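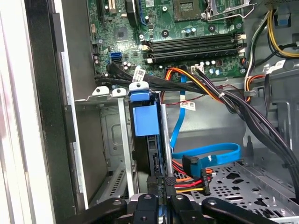 View from the wrist camera, with the gripper just below the blue drive carrier.

Dirner Workshop – minutes of the bench meeting, two-arm build

20/03/2022
By Ingeborg Hubmann

Present: Wendelin Prantl (chair), Kiros Alemneh, Severin Gisler, Ingeborg Hubmann (minutes). Apologies: Ingeborg Eder.

1. Minutes of the last meeting

Accepted with one correction. Under item 4, the spare power brick was bought by Severin and not by the workshop. Wendelin will pay him back from the parts tin.

2. Where the build stands

Kiros reported. The job is still the one agreed in the fall: the arms should be able to take a drive out of a desktop tower, put it down, and later do the same with the memory and the processor. The base frame and table are finished and will not be changed again before May.

Drive removal is the only task being worked on now. The script moves the gripper to the blue handle, closes, and pulls. Kiros has logged 32 attempts since the last meeting. The usual failure is that the fingers close a little high and slide off the handle. The second most common is a cable getting between a finger and the cage. He has stopped counting these separately and will start again.

Severin asked if longer fingers would help. Kiros thinks they would make the cable problem worse. Left open.

3. Cables

Long discussion. The tower has its full set of power and data leads in it, and Wendelin would like them tied back for the next round so that the grip can be sorted out on its own. Kiros would rather leave them, as any computer people bring in will look the same inside. Agreed: tie back for the next ten attempts only, then cut the ties and compare. Severin to do the tying. He is to leave the barcode labels on the leads where they are.

Ingeborg H. asked that the tower be unplugged at the wall and the plug left on the desk where it can be seen before anyone reaches in. Agreed. 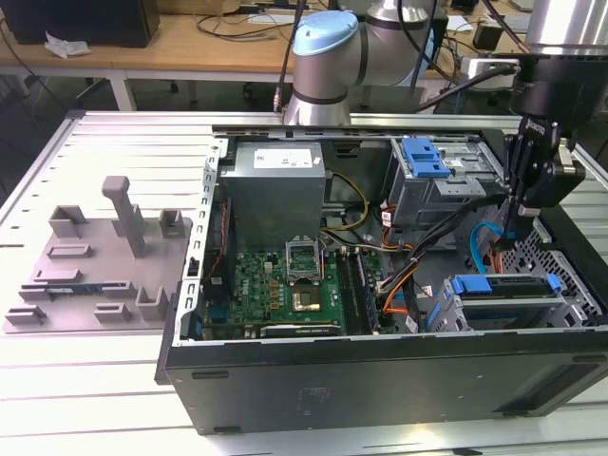
The tower on the slotted table, with the printed fixture plate to the left of it.

4. Fixture plate

Severin printed the current plate in gray. It stays on the table to the left of the tower. He is happy with the tall post. The slotted holders are a little tight for some boards and he wants to open them up slightly and print again.

Filament: there are 757 grams left on the gray spool and the new plate needs 700, so there is enough for one try. Severin will order another 1000 gram spool from Alcaraz before he starts, in case the first layer lifts again. Wendelin approved the cost.

Kiros asked that the holes for the table bolts stay exactly where they are. The positions in the script are all measured from them, and last time they moved it cost him an evening.

5. Processor and socket

Not to be attempted by the arms yet. The retention bracket can be lifted by hand for practice runs, and it may be left open between sessions. Wendelin wants the pins or contacts checked with a lens before anything is put back in the socket. Ingeborg Eder sent a note with her apologies, offering her magnifier lamp. Accepted with thanks.

6. Control software

Kiros has moved both arms to the Caltix controller. Startup is quicker, but the two arms still do not know about each other, and the only thing keeping them apart is the order of the steps in the script. Until that is fixed:

– one person stays at the stop button whenever both arms are powered
– speed stays at the low setting
– no new moves are tried in the last half hour before closing

Severin disagreed with the third point and asked for this to be noted.

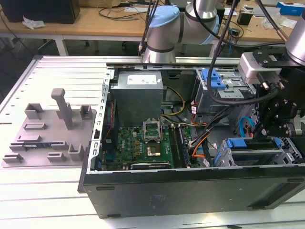 Both arms over the open case, the gripper reaching in near the drive bays.

7. The desk behind the table

Wendelin asked for the loose cables on the desk to be sorted and labeled. Anything without a label by the next meeting goes into the shared box. Kiros asked for the network lead to be left alone.

8. Any other business

Lirison, the repair café across the yard, has two more old towers for us. Wendelin will look at them first. We only want cases with drive carriers that pull out without a screwdriver.

The vacuum is missing its small nozzle again.

Actions

Severin – tie back cables, reprint plate, order filament
Kiros – ten attempts with ties, ten without, bring the log
Wendelin – pay Severin, look at the Lirison towers
Ingeborg H. – collect the lamp from Ingeborg E., print a sign for the stop button

Next meeting: date to be set once Ingeborg E. is back.

4 shares | 2 comments

© Dirner Workshop | Contact | Back to top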